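Skivia opens knitwear sorting and repair line at Moffat 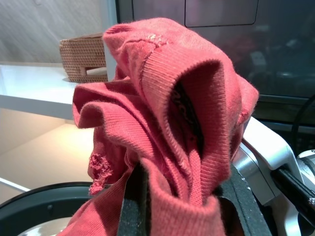 Issue 58

MOFFAT, December 2, 2019 – Skivia has begun operating a dedicated knitwear line at its Moffat textile depot. The line receives used jumpers, cardigans and other knitted garments, grades them by condition and separates those that can be mended from those that can only be recovered as fibre. Knitwear was previously handled on the general clothing line, where garments with a single hole were placed in the same stream as those with damage across the body.

The change follows a trial that started in April. During the trial, 387 knitted garments were examined individually and recorded on a condition sheet. Of these, 300 were passed to the mending room. The remainder went to fibre recovery or were held for use as mending yarn.

Grading procedure

Each garment is removed from the delivery sack and inspected before it is folded. Staff check the cuffs, neckband, hem, elbows and side seams in that order, then the inner surface. Ribbed bands are stretched by hand and released to test recovery. A band that does not return to shape is recorded as slack, even where the rest of the garment is sound.

Damage is recorded under 3 headings:

Surface wear. Pilling, thinning and pale patches where the fibre has rubbed away but the stitches still hold.

Open damage. Holes, ladders and frayed areas with loose or unravelled loops.

Structural damage. Felting, shrinkage, failed seams and slack ribbing.

A garment may be entered under more than one heading. The coral-red rib knit shown with this release has a ragged hole with tufts of loose yarn on one side and a small whitish worn streak along the upper fold, and would be entered under both of the first two. Its ribbed band has clearly defined ridges. Fading is noted on the sheet but does not affect the grade.

Labels are read where possible and the fibre content copied to the sheet. Many labels in older knitwear are dark, worn or printed too faintly to read. In these cases the garment is marked "content unknown" and is washed at the lowest temperature setting until a fibre test has been carried out. Garments marked in this way are kept out of the wool-only recovery stream.

Mending

Open damage is secured before washing. Loose loops are caught on a holding thread so that the hole does not run further in the drum. Frayed ends are left at full length and are not trimmed, as they can often be worked back into the repair.

Fine rib is repaired by grafting where the loops on both sides of the hole are intact. Where they are not, a darned patch is worked over a backing thread, following the line of the rib. Yarn is matched first for thickness and then for colour. An exact colour match is not required. Faded reds, pinks and oranges are difficult to match from new stock, and the mending room keeps a drawer of yarn unpicked from garments that could not be saved.

Pilled areas are cleared with a fabric comb. Electric shavers are not used on thinned patches. Where the knit has thinned but not opened, the area is reinforced from the inside with a finer yarn.

Storage and onward supply

Finished garments are dried flat, folded once at the sleeves and stacked on open shelving. Hangers are not used at any stage. Stock is supplied to the Skivia shop in Ovberg, where knitwear is sold on a separate rail-free display with the repair noted on the ticket.

Garments unsuitable for mending are stripped of labels, buttons and zips, then baled by fibre type and colour group. The sorting sheet and colour chart used for baling were developed under Korkomero, Skivia's programme for recording textile condition, and are available to other depots on request.

Information for donors

Knitted items should be clean, dry and bagged separately from other clothing. Holes and pulled threads do not need to be repaired before donation. Loose yarn should not be cut off. Damp or mildewed items cannot be accepted at Moffat.

Spare buttons and leftover darning yarn may be placed in the same bag.

Requests for the condition sheet, the colour chart or depot opening times should be addressed to the Skivia press desk, Moffat depot.

ENDS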